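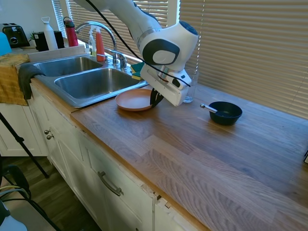
Butcher-block counter with a double sink. Dishes stand on the counter to the right of the basin.

Keeping a Butcher-Block Counter Sound Around the Sink

Wood counters fail at the sink first. The rest of the surface can go years with light care, but the strip within a foot of the basin takes standing water, soap and wet dishes every day. The notes below cover daily use, oiling, stain removal and the cabinet fronts underneath. They apply to oil-finished tops. A varnished or polyurethane top needs different treatment, and oil will not soak into it.

Test for finish type

Put a teaspoon of water on the wood and leave it for ten minutes. On a well-oiled top it beads and wipes off with no mark. If the wood darkens under the drop, the oil is depleted. If the water beads on a glossy skin that can be lifted with a fingernail at a scratch, the top is varnished.

Repeat the test in three places: beside the faucet, at the front lip of the sink, and in the zone where dishes are set down. The results are usually different.

Dishes on the wood

Stack dirty dishes in a basin when there is room. If they have to wait on the counter, scrape them first and set them on a dry spot. A plate with a wet foot ring leaves a dark circle overnight, and the unglazed ring on some stoneware will also scratch an oiled surface if the plate is dragged. Lift plates by the rim.

Bowls can wait with the spoon in them, but keep the handle back from the edge of the counter where a sleeve can catch it. Move drinking glasses first. They are the item most often broken in a crowded landing zone - usually knocked by a plate on its way to the sink.

Wash in this order: glasses, flatware, plates, bowls, pans. With a double sink, use the smaller basin for rinsing and the larger one for washing. Change the water when the suds are gone.

Towels and sponges

A damp towel draped over the front edge of a sink keeps the end grain and the cabinet lip wet for hours. Hang it from a bar, or fold it over the basin divider until it dries. Two towels are enough for most kitchens, one for hands and one for dishes, in different colors so they are not swapped.

Sponges should not sit on wood. Put them in a dish with drain holes or on the steel ledge. The same goes for soap pumps and spray bottles, which collect a ring of residue at the base. Lift them once a week, wipe under them and dry the spot.

Oiling

Use food-grade mineral oil or a mineral oil and beeswax blend. We used Drustilora board oil on the test top, mainly for its narrow spout. Cooking oils turn sticky and smell after a few months.

1. Clear the counter and wash it with warm water and a little dish soap. Wipe along the grain.
2. Dry with a towel and leave overnight.
3. Sand raised or gray areas with 220 grit, then 400 grit. Always with the grain.
4. Vacuum the dust. Wipe with a barely damp cloth and wait one hour.
5. Flood the surface with oil and spread it with a lint-free rag. Work it into the cut edge at the sink.
6. Wait 30 minutes, apply more to any dull patches, wait again, then wipe off all excess.
7. Keep water off the surface for 24 hours.

A new top gets four coats in the first month. After that, oil the full counter in April and again in fall, and the sink strip every four to six weeks.

Stains

Black marks near a faucet are usually iron in the water reacting with tannin in the wood. Oxalic acid cleaner removes them. Wear gloves, keep the cleaner on the stain only, rinse twice and re-oil when fully dry. Food stains respond to coarse salt and half a lemon. Leave it five minutes, scrub, rinse. Burn marks have to be sanded out.

Sealant and cabinet fronts

Check the bead of silicone between sink and wood twice a year. If it lifts at any point, cut out the whole bead and replace it. Patching over old silicone does not hold.

Painted cabinets chip first just below the counter lip, where drips run down. Sand the chip to a feathered edge, prime bare wood with a stain-blocking primer and brush on two thin coats of cabinet enamel. Scuffs around knobs and pulls often come off with a melamine sponge. Tighten the hardware at the same time - a loose pull grinds the paint behind it.

Last updated 2022-08-20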